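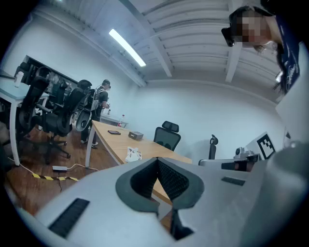
I've been meaning to write about leaf litter for a while, and November 2020 seems like a good time for it, with most of the oaks down to their last few brown leaves.

The woods behind the old Sokol place haven't been raked or burned since 1985. If you push your hand down through the litter there you go through a dry top layer, then a layer where the leaves are stuck together in flat packets, then dark crumbly stuff where you can't tell one leaf from another. Under that is the soil. Most of the animals I look for are in the middle layer, in between the packets.

In October I spent two mornings there with a sifter and a white dish pan. A litter sifter is just a coarse screen with a bag or a pan under it. You put in a few handfuls, shake it, and wait for things to start walking. The springtails move first. After those I usually see mites, small spiders, a pseudoscorpion if I'm lucky, and the little brown millipedes that curl up and look like bits of stem.

I did find pseudoscorpions this time, 3 of them, all from the same spot at the base of a white oak. They look like ticks with lobster claws. They can't hurt you. They eat springtails and mites, and when one wants to get somewhere far away it grabs the leg of a fly or beetle and rides along.

The other good find was a red-backed salamander under a piece of bark. Red-backs don't need a pond at all. They have no lungs and breathe through their skin, so they have to stay damp, and in a dry week they go down deep and you won't see any. It had rained the night before, so this one was near the surface. I looked at it, put the bark back next to it and let it crawl under by itself. Don't set the bark or log down on top of them.

Rozália Murín wrote to ask whether oak leaves are bad for the soil because they're acidic. I get this question a lot. Fresh oak leaves are a little acidic, but that mostly goes away as they break down, and it won't do much to the soil under them. Oak leaves are tough, though, and take longer to rot than maple or basswood. For the animals that's useful, as there's still cover in the spring when the maple leaves are mostly gone.

If you have a yard with trees, you can leave the leaves under them. I rake mine off the grass and the path and dump them under the shrubs, and I don't shred them. Some moths spend the winter in there as cocoons, and a mower will chop them up with everything else. Fireflies spend the winter as larvae in the soil and litter too.

I want to try the same sifting on the Ludden side of the creek, where it's mostly beech. I'll go on the next mild day, before the ground freezes.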